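**Ticket: petition form rejecting overseas signatures**
Opened by me, Monday 28/02/2022. Status: mostly sorted, see bottom

Hi Katia, as promised, my notes on the form for the visa petition to the foreign affairs select committee. Sorry they're a bit of a ramble!

We had around 300 signatures over the weekend and then people in Brevby started emailing to say they'd got "address not recognised" and couldn't go any further. I tried it myself with my cousin's address over there and got the same thing (twice, and once more on my phone for luck).

First I blamed the postcode box. I switched off the check in Fusoris, saved, cleared everything, tried again. Same error.

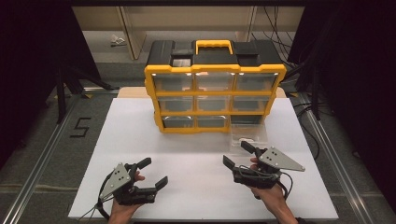

Then I had a look at the country list, and that's where it got interesting. The form shows the full list, but the export to Bivel still uses the old one from August, when we only wanted UK residents for the fisheries letter. So anybody picking another country gets bounced at the last step, after they've typed the whole lot in. No wonder they were cross.

Marek Kadlec sent me the newer list and I swapped it over. Tested with 15 made-up entries and 4 still failed, all of them with an accent in the surname. I've turned on the "allow special characters" setting and those go through now too.
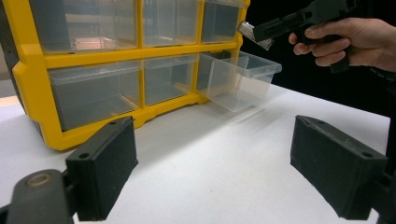

*Yellow organiser with clear drawers, on the white tabletop.*

Still to do:

- email the people who got bounced (Magnusson has the addresses, I don't)
- check the counter, it's stuck on the old total
- put the postcode check back on for UK signers only

Could you look at the counter, Katia? We need 1000 before the MP will hand it in, and I'd rather we weren't guessing.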